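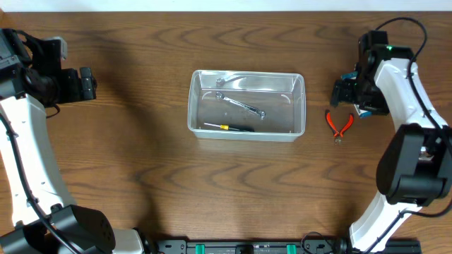
Caja transparente sobre mesa de madera, con dos herramientas de mano dentro.

Reseña: aceite duro Kernana para mesas de madera, después de un invierno
10 de febrero de 2018

Compré este aceite en abril del año pasado para la mesa de la cocina. Antes tenía un barniz viejo que se levantaba en las esquinas, y quería un acabado que se pudiera reparar por partes. Pido disculpas por mi español, no es mi lengua materna, pero intento explicar todo con cuidado.

El bote es pequeño y la tapa cierra bien, pero cuesta abrirla la segunda vez. Las instrucciones vienen en varios idiomas y la parte española es correcta, aunque no dice cuánto tiempo hay que dejar entre una mano y otra. Escribí a la tienda, Girkell, y me respondieron al día siguiente: una noche entera, y más si la habitación es fría.

Lijé la mesa hasta quitar todo el barniz, la limpié con un paño húmedo y di 3 manos muy finas. La primera desapareció casi entera en la madera. Con la segunda cometí un error: puse demasiado y dejé pasar media hora antes de retirar el sobrante. Quedó una zona pegajosa cerca del borde y tuve que frotarla con una esponja abrasiva y un poco más de aceite. La tercera fue la más fácil.

El color se volvió un poco más cálido de lo que yo esperaba. Las vetas se ven más oscuras y el brillo es bajo, lo cual me gusta. El olor es fuerte durante dos días, después ya no se nota.

En cuanto a la resistencia, el agua no me ha dado problemas. El vino tinto tampoco, si se limpia en la misma tarde. El café caliente sí dejó un círculo claro, que se fue a medias con un repaso. Antes usaba el aceite de Drunimholm, más barato y más líquido, y con él tenía que repetir el trabajo cada pocos meses. Con Kernana he repasado solamente el lado donde comemos.

Lo que menos me convence es el precio. También me parece mal que no vendan un envase de muestra, porque sobre una madera oscura el resultado puede ser muy distinto.

Mi nota es de cuatro estrellas sobre cinco. Para una mesa de uso diario lo volvería a comprar. Para una encimera al lado del fregadero no lo sé, no lo he probado allí.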